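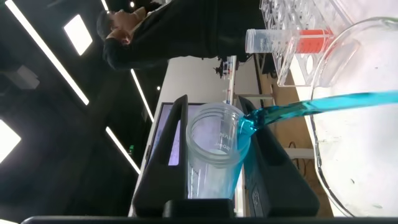
정비소에서는 클러치를 통째로 바꾸고 플라이휠도 같이 바꾸는 것이 좋다고 했습니다. 플라이휠은 아직 열어 보지 않았지만 이 차종은 보통 그렇게 한다고 합니다. 저는 그 말을 듣고 결정을 하지 못해서 여기에 글을 씁니다.

홈 | 새 글 | 수동변속기 | 중고차 | 부품 | 로그인

출발할 때 차가 떨립니다. 클러치만 바꾸어도 됩니까?

느린후진

안녕하십니까. 한국어가 저의 모국어가 아니어서 이상한 표현이 있을 수 있습니다. 이해해 주시면 감사하겠습니다.

제 차는 Fultby 왜건이고 디젤 엔진에 6단 수동변속기입니다. 중고로 샀고, 산 다음에 지금까지 1015km를 탔습니다. 판매자는 클러치를 한 번도 바꾸지 않았다고 말했습니다. 서류에도 클러치 교환 기록은 없습니다.

증상은 다음과 같습니다. 아침에 첫 출발을 할 때, 클러치 페달을 천천히 올리면 차 전체가 앞뒤로 떨립니다. 시간으로는 아주 짧습니다. 차가 움직이기 시작하고 페달에서 발을 완전히 떼면 떨림이 없어집니다. 2단, 3단으로 바꿀 때는 거의 느끼지 못합니다. 후진할 때가 제일 심합니다. 저의 집 앞 길이 오르막이고 후진으로 올라가야 주차할 수 있기 때문에 매일 이 떨림을 만납니다.

미끄러지는 느낌은 없습니다. 고속도로에서 5단으로 놓고 가속 페달을 깊이 밟아 보았는데, 엔진 회전수만 혼자 올라가는 일은 없었습니다. 타는 냄새도 나지 않았습니다. 기어는 잘 들어갑니다. 다만 시동을 끌 때 아래쪽에서 "덜컥" 하는 소리가 한 번 납니다. 이 소리가 원래 있는 소리인지 저는 모릅니다. 이전에 탄 차는 가솔린이었고 훨씬 조용했습니다.

Trurport에 있는 정비소에서 견적을 받았습니다. Pridine 클러치 세트(디스크, 압력판, 릴리스 베어링)가 262유로이고 공임이 320유로입니다. 플라이휠을 같이 바꾸면 부품값이 클러치 세트보다 훨씬 더 비쌉니다. 그 금액은 종이에 써 주지 않고 말로만 했기 때문에 여기에 정확하게 쓰지 않겠습니다. 제가 생각한 예산을 넘는 것은 확실합니다.

제가 알고 싶은 것은 이것입니다. 이런 증상이면 플라이휠이 나쁜 것입니까, 아니면 클러치 디스크가 나쁜 것입니까? 변속기를 내리기 전에 집에서 확인할 수 있는 방법이 있습니까? 그리고 미끄러지지 않는데 그냥 계속 타도 괜찮습니까? 겨울 전에 결정을 하고 싶습니다.

제가 이미 해 본 것도 쓰겠습니다. 클러치 액(브레이크 액과 같은 통입니다)의 높이를 확인했고, 최소선보다 위에 있습니다. 페달 아래에 젖은 곳은 없습니다. 매트가 페달에 걸리지 않는 것도 보았습니다. 그 외에는 공구가 많지 않아서 하지 못했습니다.

읽어 주셔서 감사합니다.

오일팬아래

저는 직업으로 정비를 하는 사람이 아니고, 같은 엔진의 Fultby를 오래 가지고 있는 사람입니다. 클러치 작업은 차고에서 두 번 해 보았습니다. 그러니까 참고로만 읽어 주십시오.

먼저, 떨림과 미끄러짐은 다른 문제입니다. 미끄러짐은 보통 디스크가 얇아졌거나 압력판의 힘이 약해졌을 때 나옵니다. 출발할 때의 떨림은 원인이 더 많습니다. 디스크에 기름이 묻은 경우, 디스크나 압력판의 면이 열 때문에 변한 경우, 플라이휠 면에 열 자국이 있는 경우, 엔진 마운트나 변속기 마운트가 약해진 경우가 있습니다. 이 중에서 마지막 것은 변속기를 내리지 않고 볼 수 있고 값도 제일 쌉니다. 그런데 정비소의 견적에 마운트 이야기가 없다는 것이 저는 조금 이상합니다.

마운트 확인은 두 사람이 있으면 쉽습니다. 평평한 곳에 차를 세우고 주차 브레이크를 끝까지 당깁니다. 한 사람은 운전석에서 발 브레이크를 강하게 밟고, 1단을 넣고, 클러치를 아주 조금만 올려서 엔진이 힘을 받게 합니다. 그리고 바로 다시 밟습니다. 다른 사람은 차의 옆에 서서 보닛을 열고 엔진을 봅니다. 절대로 차 앞에 서지 마십시오. 후진으로도 같은 것을 합니다. 엔진이 조금 기우는 것은 정상입니다. 크게 뛰어오르거나 쿵 소리가 나면 마운트를 의심해야 합니다. 제 차는 아래쪽 토크 로드의 고무가 찢어져 있었고, 그때도 후진이 제일 심했습니다. 로드를 바꾼 뒤에 떨림이 많이 줄었습니다. 완전히 없어진 것은 아닙니다.

질문하신 분의 차가 후진에서 제일 나쁘다는 것은 마운트와 맞는 이야기이지만, 증거는 아닙니다. 많은 차에서 후진 기어비가 원래 낮고, 오르막에서는 클러치를 오래 반만 밟게 됩니다. 그래서 어떤 원인이라도 후진에서 더 잘 느껴집니다.

두 번째는 플라이휠입니다. 이 엔진에는 듀얼매스 플라이휠이 들어 있습니다. 안에 스프링이 있고 두 부분이 서로 조금 움직이게 되어 있습니다. 이것이 닳으면 공회전할 때 달그락거리는 소리가 나고, 시동을 걸거나 끌 때 큰 소리가 납니다. 쓰신 "덜컥" 소리가 한 번이고 작다면 저는 걱정을 많이 하지 않겠습니다. 여러 번 연속으로 나고 차체까지 울리면 다른 이야기입니다. 공회전에서 클러치 페달을 밟았다가 떼면서 소리가 변하는지도 들어 보십시오. 창문을 열고 벽 옆에 차를 세우면 더 잘 들립니다.

정확한 상태는 변속기를 내린 다음에만 알 수 있습니다. 플라이휠을 손으로 돌려서 자유 유격을 재고, 앞뒤로 흔들리는지를 봅니다. 허용되는 값은 플라이휠 제조사의 자료에 있고 부품 번호마다 다릅니다. 제가 여기에 숫자를 쓰면 틀릴 수 있으므로 쓰지 않겠습니다. 정비소에 그 자료로 측정해 줄 수 있는지를 물어보십시오. 측정하지 않고 "이 차종은 보통 바꾼다"라고만 말하면, 저라면 다른 곳에서도 견적을 받겠습니다.

그런데 정비소의 편도 조금 들어야 합니다. 공임 320유로의 대부분은 변속기를 내리고 올리는 값입니다. 플라이휠을 그대로 두었는데 나중에 고장이 나면 같은 공임을 한 번 더 내야 합니다. 그리고 손님은 보통 정비소를 탓합니다. 그래서 안전하게 말하는 곳이 많습니다. 좋은 방법은 미리 약속을 하는 것입니다. 변속기를 내리고, 측정하고, 전화를 받고, 그때 결정하십시오. 이 약속을 작업 지시서에 글로 써 달라고 하십시오. 플라이휠 가격도 같은 종이에 있어야 합니다. 말로 한 가격은 나중에 서로 다르게 기억합니다.

변속기가 내려와 있을 때 꼭 볼 것이 더 있습니다. 크랭크축 뒤쪽 오일 실과 변속기 입력축 실입니다. 여기에서 기름이 새면 새 디스크도 금방 떨립니다. 실은 비싸지 않습니다. 릴리스 베어링이 유압 실린더와 한 몸으로 된 종류인지도 물어보십시오. 그런 종류라면 Pridine 세트에 그것이 포함되는지 부품 번호로 확인해야 합니다. 같은 이름의 세트라도 들어 있는 것이 다를 수 있습니다. 볼트도 새것으로 쓰는지 물어보십시오.

계속 타도 되는지에 대해서는, 미끄러지지 않고 기어가 잘 들어가면 오늘 당장 멈출 이유는 적습니다. 하지만 떨림이 점점 심해지거나, 금속 소리가 나거나, 페달의 느낌이 변하면 기다리지 마십시오. 저는 제 차를 떨리는 상태로 한 계절 탔습니다. 그것이 좋은 일이라고는 말하지 않겠습니다.

La_디젤

다 바꾸세요. 저는 클러치만 바꾸었다가 137일 뒤에 플라이휠 때문에 변속기를 다시 내렸습니다. 돈을 두 번 냈습니다. 처음부터 같이 하는 것이 쌉니다.

그리고 단일 플라이휠로 바꾸는 세트도 있는데 저는 추천하지 않습니다. 친구의 차에서 공회전 진동이 커졌습니다.

반클러치습관

위의 분들이 부품 이야기를 많이 하셨으니까 저는 운전 이야기를 하겠습니다. 오르막에서 매일 후진으로 올라간다고 쓰셨습니다. 저도 그런 집에 살았습니다. 그때 제가 잘못한 것은 가속 페달을 많이 밟고 클러치를 반만 올린 상태로 끝까지 올라간 것입니다. 이렇게 하면 디스크와 플라이휠 면이 매우 뜨거워집니다. 새 클러치를 넣어도 같은 습관이면 다시 나빠집니다.

가능하면 공회전보다 조금만 높은 회전수에서 클러치를 붙이고, 붙은 다음에는 발을 완전히 떼십시오. 너무 빨라서 무서우면 멈추고 다시 하십시오. 중간에 클러치로 차를 잡고 기다리지 말고 브레이크로 잡으십시오. 길이 허락하면 앞으로 들어가는 주차도 생각해 보십시오.

아침에만 떨리고 몇 번 출발한 뒤에 없어지는지도 궁금합니다. 밤에 습기가 있으면 디스크와 플라이휠 면에 얇은 녹이 생기고, 첫 출발에서 떨릴 수 있습니다. 이것은 고장이라고 하기 어렵습니다. 비가 온 다음 날과 건조한 날을 비교해서 메모해 보십시오. 정비소에 갈 때 이런 메모가 있으면 이야기가 빨라집니다. 저는 마운트 확인에 대해서 오일팬아래 님의 의견과 같습니다. 다만 그 시험은 여러 번 반복하지 마십시오. 그것도 클러치를 뜨겁게 합니다.

느린후진

답변을 주신 모든 분께 감사드립니다. 이웃의 도움으로 마운트 시험을 했습니다. 1단에서는 엔진이 조금만 움직였고, 후진에서는 확실히 더 크게 움직였습니다. 쿵 소리도 한 번 들었습니다. 아래쪽 토크 로드는 손전등으로 보았지만 고무가 찢어졌는지 잘 보이지 않았습니다. 정비소에 전화해서 로드를 먼저 보아 달라고 부탁했고, 다음 주에 리프트에 올리기로 했습니다. 클러치 부품은 아직 주문하지 않았습니다. 플라이휠 가격도 글로 달라고 했더니 이메일로 보내 주겠다고 했습니다.

습기에 대한 질문에 대답하면, 점심과 저녁에도 후진에서는 떨립니다. 아침이 더 나쁜 것은 맞습니다. 메모는 오늘부터 쓰겠습니다.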